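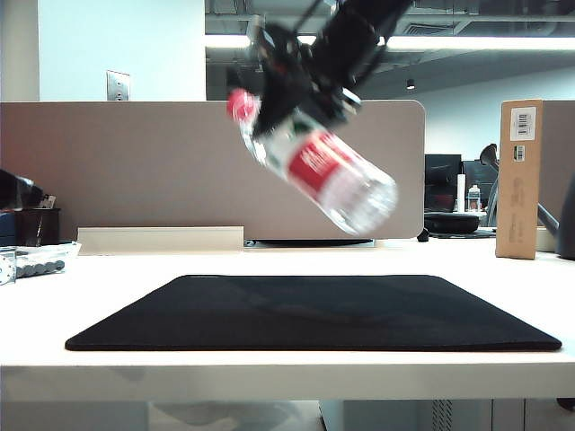 The water bottle on its way over the mouse pad.

We are at 600 recordings of the bottle task now. The plan says 2,113 before anyone trains on them, so there is a way to go.

One recording is one try. The arm picks up the bottle, tips it, and puts it back on the pad. Then I move the bottle a few inches, turn it a little, and start again. On a good afternoon I get through 58 of them. Inès Rey is faster than I am and also throws fewer away.

Most of the ones I throw out are my own fault. I rush the lift, the bottle swings, and the model would learn to swing it too. I used to keep those and tag them as "rough" – Theerawat asked me to stop, and he was right. The tags were never used and they made the folder hard to sort.

Failed grasps are different. We keep those if the arm recovers and tries again in the same recording. I have 15 like that so far and would like more, but it is hard to miss on purpose in a way that looks natural.

Next I want to change the light. Everything up to now was recorded with the ceiling lights on, and clear plastic looks very different without them. After that Aniela wants to swap in a bottle with a different label.

3 comments
Share this post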